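Subject: Re: [ukholm-users] Sealing a stone counter, absorption test results
From: Ukholm list digest
Reply-To: ukholm-users

On the earlier thread, a member wrote:

> We have a speckled counter in the shared kitchen and the
> Hasitz sheet says to reseal every year. The Craddock sheet
> says to test first and reseal only if the test fails. Which
> one do people follow? The counter is at least ten years old
> and there is no record of what was put on it. I also don't
> know if it is natural stone or a composite, and the two
> sheets disagree on whether that matters.

It matters. A resin-bound composite takes up almost no water and a penetrating sealer has nowhere to go. It dries on the surface as a haze, and the haze then has to be stripped. Natural granite varies from slab to slab, so a fixed yearly interval is a guess in both directions. Test first.

The pattern alone will not settle it. Speckle size and color overlap between the two materials. Look at the underside at the sink cutout if you can get a flashlight in there. Composite usually has a uniform, molded look underneath; cut stone shows saw marks.

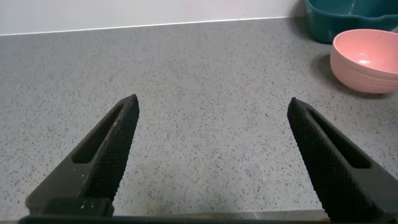

Vinar replied off-list that the water test gives false passes when there is old wax on the counter, and asked that this be mentioned before anyone relies on it. Agreed. Wax or spray polish will bead water for weeks and tell you nothing about the sealer underneath. Clean with a neutral stone cleaner, rinse twice, and leave overnight before testing.

The procedure I use:

1. Pick three spots: one beside the sink, one beside the stove, one in a corner that gets little use. The corner is your reference.

2. Put a teaspoon of plain water on each spot. Do not spread it. Note the time.

3. Check at five minutes and again at fifteen. Look from a low angle with the light behind the spot. A clear bottle with a narrow neck makes placing the water easier than a spoon does.
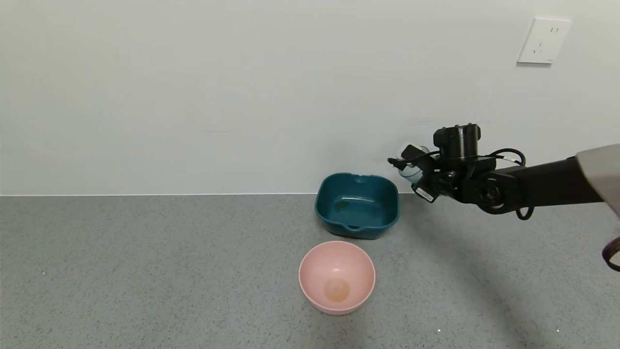

4. Blot with a paper towel. Do not wipe. A darker patch means water went in.

5. Time how long the patch takes to fade. Write it down even if the result looks obvious, so next year's test has something to compare with.

My own numbers, from a gray granite offcut, one side treated with the Hasitz sealer and the other left bare. Fade time in minutes after a fifteen-minute soak:

bare, first run: 109
bare, second run: 89
sealed, first run: no visible patch
sealed, second run: no visible patch

The sealed side was then washed daily with ordinary dish soap. The first faint patch showed at wash 302 and faded in 53 minutes. One offcut is not a study, but it does suggest that a yearly interval is on the short side for a counter that only sees soap and water. Acidic cleaners would change the result and I did not test them.

If you do need to reseal, decant a small amount into a cup and work from that, so that grit from the cloth stays out of the can. Use a cup you will not miss. Some solvent-based sealers soften clear plastic, and a cup used for sealer should never go back to food or to a play kitchen.
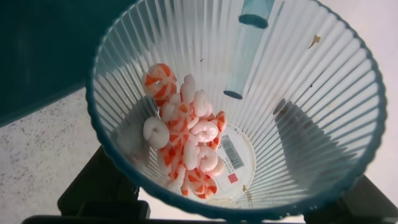

Clear ribbed cup, in use for toy shrimp

Apply thin, wait the time on the label, and buff off all of the excess before it tacks. Nearly every haze complaint in the list archive comes down to excess left on too long. If it has already tacked, a little fresh sealer on a cloth will loosen it.

For the original question: follow the Craddock sheet on when to seal and the label of whatever you buy on how. If the corner spot and the sink spot both stay light at fifteen minutes, leave the counter alone and test again next March.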